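Éloge de la pince de cuisine

Dernière mise à jour : juillet

Il y a dans ma cuisine un tiroir que l'on ouvre avec l'épaule. Il contient, entre autres, un dénoyauteur qui n'a jamais vu une cerise de près, deux économes dont un seul épluche, un fouet qui a perdu un brin et une chose en plastique à laquelle ma belle-mère tient beaucoup et dont j'ai oublié l'usage. Et puis il y a la pince, qui n'est jamais dans le tiroir, parce qu'elle est toujours dans l'évier, sur l'égouttoir ou dans ma main.

Je voudrais la défendre ici, cette pince, parce qu'on la traite mal. Dans les listes de mariage, elle n'apparaît pas. Dans les livres de cuisine que j'ai reçus à dix-huit ans, quand j'ai quitté la maison, on retournait tout à la fourchette, y compris des choses qu'il ne faut surtout pas piquer, et l'on servait les pâtes avec deux cuillères, dans un geste de maître d'hôtel que je n'ai jamais su faire sans en mettre à côté. Ma première pince, je l'ai achetée sur un marché, entre un marchand de torchons et un rémouleur, sans trop y croire. Elle a tenu cinq ans. J'en ai eu quatre depuis, et je pourrais raconter la fin de chacune.

Commençons par l'endroit, car on parle toujours des ustensiles et jamais de la place qu'on leur laisse. Marion Dalgleish, qui m'a appris à peu près tout ce que je sais de la cuisine des autres (elle a tenu longtemps une table d'hôtes), dégageait son plan de travail avant même de nouer son tablier. Le courrier, les clés, la corbeille de fruits, tout partait sur une chaise. Je trouvais cela un peu maniaque, et puis j'ai vieilli, et je fais pareil. Une surface claire et plane, avec assez de place pour poser une assiette à gauche et un plat à droite, cela vaut tous les robots ménagers du catalogue Taritz, dont la moitié finissent de toute façon par occuper cette même surface.

J'ai un faible pour le blanc, je l'avoue. On me dit que c'est salissant. Mais justement, la goutte de sauce s'y voit tout de suite, et l'on passe l'éponge avant qu'elle ait séché, alors que sur le granit moucheté de mes voisins elle peut vivre tranquille jusqu'aux vacances. Et j'aime que le blanc s'arrête net contre un mur d'une couleur douce, un gris qui tire sur le lavande par exemple, que l'œil ne remarque presque pas et qui repose quand on a passé la matinée à éplucher. 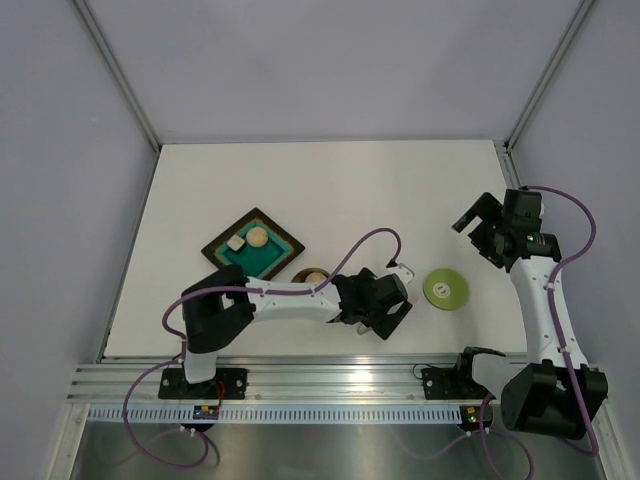
De la longueur et du ressort

Venons-en à l'objet. Une bonne pince, à mon sens, est d'abord une affaire de ressort. Les modèles articulés, avec leur petit verrou au bout, ont leurs partisans, et Flora MacAulay, avec qui je me dispute à ce sujet depuis des années par lettres interposées, n'en démord pas : elle veut que ses pinces se ferment et se rangent à plat. Je comprends. Mais le verrou s'encrasse, il se coince quand on a les doigts gras, et il se referme tout seul au moment précis où la côtelette est en l'air. Je préfère la pince toute simple, deux bras minces réunis par une boucle de métal arrondie, qui s'ouvre d'elle-même dès qu'on relâche la pression. Une boucle comme celle-là se nettoie d'un coup de brosse, et on la suspend à n'importe quel crochet.

La longueur, ensuite, et là je serai moins catégorique. Trop courte, on se brûle les phalanges au-dessus de la poêle. Trop longue, on perd le sens de ce qu'on tient, et l'on écrase la crevette comme si c'était un rôti. J'ai eu une Buchanan immense, conçue pour le barbecue, avec laquelle j'aurais pu retourner une bûche dans l'âtre, et qui n'a jamais su attraper une feuille de salade. Je l'ai donnée à mon frère, qui s'en sert pour récupérer les balles sous la haie.

Restent les gaines. Les puristes veulent du métal nu, et ils haussent les épaules devant les manchons de couleur qu'on trouve maintenant partout. Moi je les aime bien, ces manchons souples ; j'ai même un penchant pour les roses pâles, que je ne choisirais jamais pour un rideau et qui me mettent de bonne humeur à côté de l'évier. Il faut seulement les regarder de temps en temps d'un œil sévère : un manchon qui tourne sur sa tige est un manchon sous lequel l'eau s'est glissée, et la pince est alors bonne à changer.

Le morceau dans la bonde

Mais là où la pince gagne vraiment son pain, si j'ose dire, c'est après le repas. On n'en parle jamais, de l'après. On nous montre le plat fumant, la nappe, les verres, et puis plus rien, comme si les assiettes se vidaient dans un autre monde. Or il y a toujours un morceau qui file. Un bout de friture, un coin de poulet laqué de sauce, quelque chose de brun et d'orangé que l'on n'a pas vu partir avec le reste et qui s'en va, tout luisant, vers la bonde de l'évier.

Beaucoup de gens y vont avec les doigts. J'ai fait cela longtemps, avec une grimace, en regardant ailleurs. D'autres ouvrent l'eau en grand et poussent, ce qui règle la question pour la soirée et la pose à nouveau, en beaucoup plus désagréable, au plombier. La pince, elle, descend, se referme et remonte avec son butin, et l'on n'a rien touché. C'est un tout petit soulagement domestique, et je crois que la vie d'une maison est faite en bonne partie de ces soulagements-là — une porte qui ne grince plus, un couvercle qui retrouve sa boîte.

Marion avait pour cela une vieille pince à part, pendue sous l'évier, et elle aurait préféré manger froid pendant un mois plutôt que de la voir approcher d'un plat. Je recommande chaudement cette séparation. La mienne est une Stala achetée en solde, un peu faussée, que je n'oserais plus poser sur une table, et qui mène depuis une seconde carrière fort honorable.
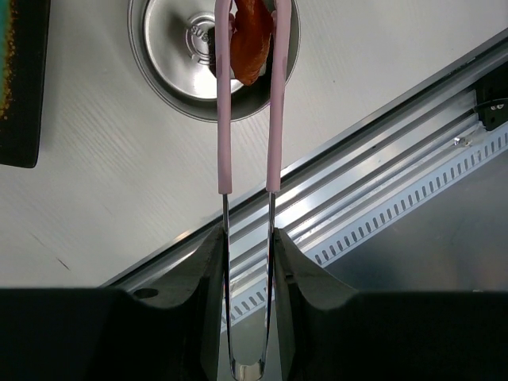
Peut-on reprendre pour la cuisine une pince qui a servi dans l'évier ?

Mieux vaut en garder une pour chaque usage. Si l'on n'en possède qu'une, il faut la laver à l'eau très chaude et au liquide vaisselle aussitôt après, frotter l'intérieur de la boucle et le bord des gaines, puis la laisser sécher grande ouverte avant de la ranger.

On me répondra que je fais bien des histoires pour un ustensile qui coûte le prix de deux cafés. C'est vrai. Flora m'a d'ailleurs écrit, la dernière fois, que j'avais consacré plus de pages à la pince qu'à mes enfants, et je n'ai pas vérifié. Mais je remarque qu'elle m'a demandé, en post-scriptum, où l'on trouvait encore des modèles à boucle.

Je lui en ai envoyé une, avec un manchon rose.

À lire aussi

Faut-il vraiment un égouttoir ?
Tostik, Taritz et les autres : le grille-pain que l'on garde
La planche à découper, une histoire de famille
Vider un tiroir sans se fâcher
Contre l'éponge éternelle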